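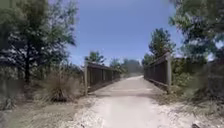

A gravel path leading to a footbridge with timber railings.

Footbridge transit rules are the part of outdoor mobile robot practice that covers how a wheeled or tracked ground robot approaches, crosses and leaves a narrow pedestrian bridge. They apply to delivery, inspection and mapping robots that share unpaved paths with people on foot.

Background

Early site rules treated a bridge as an ordinary length of path with a lower speed limit. The Sturnstead guideline, drafted by Arnout Coppens and Lieven Verhoeven, was the first to define the bridge as a separate zone with its own entry conditions. A later revision by Bongani Rampersad added requirements for loose surfaces at the approach.

Approach zone

The approach zone begins 42 feet before the first railing post. Within it the robot must reduce speed, confirm its position against at least two fixed features and check that the deck is clear along its full length. Railing end posts are the preferred features. Trees and tall grass may not be used, as their outline changes with wind and season. On pale gravel in strong sun, camera exposure must be set for the path surface before the clearance check is made.

Crossing

A robot may enter only if no pedestrian is on the deck. It keeps to the centerline and does not stop except in an emergency. If a person enters from the far end, the robot continues at walking pace when it is past the midpoint and otherwise backs out. The crossing must be completed in 90 seconds or less. Closely spaced balusters can return a nearly solid surface to a range sensor, while open railings may return gaps; the map must record which type is present.

Load and inspection

The combined weight of robot and cargo must be below the posted limit of the bridge. Where no limit is posted, the site owner must supply one in writing. Wheel tracks at the deck joint are inspected every 1,000 crossings.

Adoption

The Briltura and Avska path networks use the guideline with minor changes. Cuypers applies a stricter version in which a remote operator approves each entry. Luuk Van Hecke reviewed almost 3,000 logged crossings under both versions and found that most aborted entries came from poor exposure settings at the approach.

See also

Shared path robots
Geofencing
Remote operator approval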